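What the camera on the wrist doesn't know

I have spent most of the spring and summer on one question: if you collect manipulation data with hand-held grippers in people's own rooms, how much does the clutter matter? My guess at the start was that it mattered a lot and that more of it was better. I now think that was about half right, and I want to write down where I ended up before I forget the steps.

The task is packing. There is a box, there is a pile of ordinary stuff next to it, and the stuff has to go in the box. A person does it with a gripper in each hand, and each gripper carries its own camera. We train a policy on the recordings and then run it on two arms in the lab. Knut Wiegand wrote the training code, which he calls Skumport for reasons he has never explained to me. I did the data side and most of the labeling.

We ended up with 272 recorded episodes that I was willing to use. I threw out 96 others. Most of those had a tracking problem, where the estimated position of the gripper jumped by a hand's width between two frames. A smaller number were cases where the person got tired and pushed things in with the side of the finger. That works fine for a person but teaches the arm a bad habit.

I split the good ones two ways. The "plain" set was recorded on a lab bench with a gray mat. The "home" set was recorded in bedrooms, kitchens and one hallway, on whatever surface was there. Same instructions, same mix of things to pack: tape, bottles, small cases, soft packets, crumpled tissue.
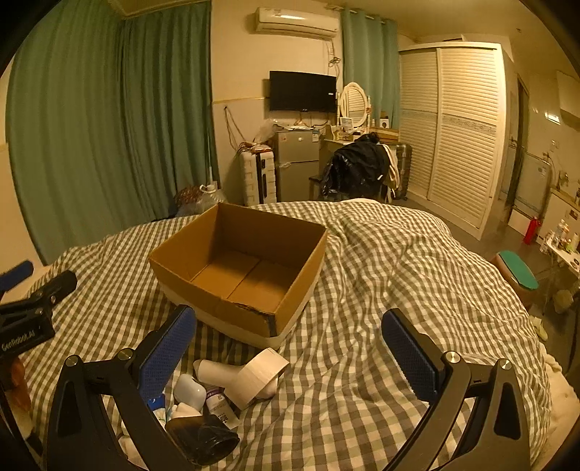
Photo: Forkance home set, wrist view

Beds turned out to be the most useful surface we had. A mattress gives under the fingers and a checkered cover has strong lines, and both of those upset a policy that has only seen the bench. When the policy trained on the plain set was tested on a bedspread, it closed the fingers too high on small objects and came away with nothing in 30 of 80 trials. The one trained on the home set still missed, but mostly on the soft things, and it was rare for it to miss a bottle or a roll of tape.

That was the part I had guessed. The other part came from Ingeborg Wunderlich, who asked whether the room behind the box was doing anything at all. I had assumed that all those curtains and wardrobes helped the policy learn to ignore backgrounds. So we masked everything beyond the working surface, trained again, and tested again. On the bed the result hardly moved. Nearly all of the gain came from the surface and from the way the objects lay against each other. The rest of the room could have been painted out.

I didn't trust this, so Deok-su Min repeated it with a different random seed and a different order of episodes. He got the same pattern. There was a bit more noise on the packets, but those are hard for every version we have trained.

There is one place where the room did matter, and it's a boring one. The tracking uses the camera image to work out where the gripper is, and it needs things to hold on to. Rooms with a lot of furniture tracked well. Most of my 96 rejected episodes came from places with bare walls or a window straight ahead. So a full room makes for better recordings, even if the policy doesn't seem to care about it later. I had been mixing those two effects together for months.

A few things I would do differently. I would note the surface for every episode at the time of recording, since I had to go back and do that by hand. I would also vary the box more. Box rims turn out to be a problem of their own: an arm that has learned on clean, straight edges tends to catch on a torn one, and we had too few worn boxes to say much about it.

Next up is the order of packing. People tend to put the big things in first, and I want to know whether the policy picks that up or just grabs whatever is closest. Margus Ots has a way of scoring this that I still need to read properly. The masks and the episode list are on our group drive under "Stemon", and if you want the labeling script, send me an email. It needs the older version of the tracker to run.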